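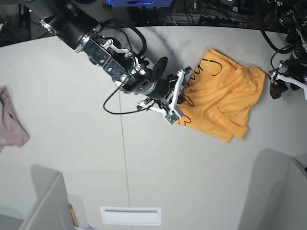

Reading time: 4 min

5.2 Observations from the open day

The figures quoted for cloth handling in the Setia trials come from closed sessions, with the operators choosing when to stop. We therefore treat the September open day separately. Visitors could stand near the table for as long as they liked, and up to 43 did so in one afternoon.

A two-armed system was shown working on garments. We recorded 8 attempts and make no claim of a success rate from so small a set. Our doubt concerns the starting state. A crumpled shirt and one already spread out are different problems, and the handout gave a single score for both. Figure 4 shows the easier case, with the shirt nearly flat and one sleeve sticking out past the hem.

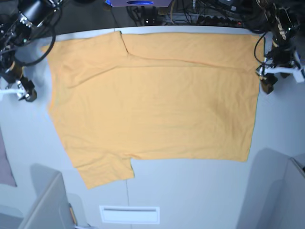

Figure 4. Orange T-shirt spread on the table, between the two grippers.

Spyros Dimitriou objected that a flat start is still a fair test, as the long fold has to be lined up and small errors add up by the last step. We accept the point in part. It does not explain why the two cases were scored together, and the handout does not say how many of each were run.

Related items
Surkeo: notes on gripper wear
Tallow towel set, revised
Mazandarani workshop report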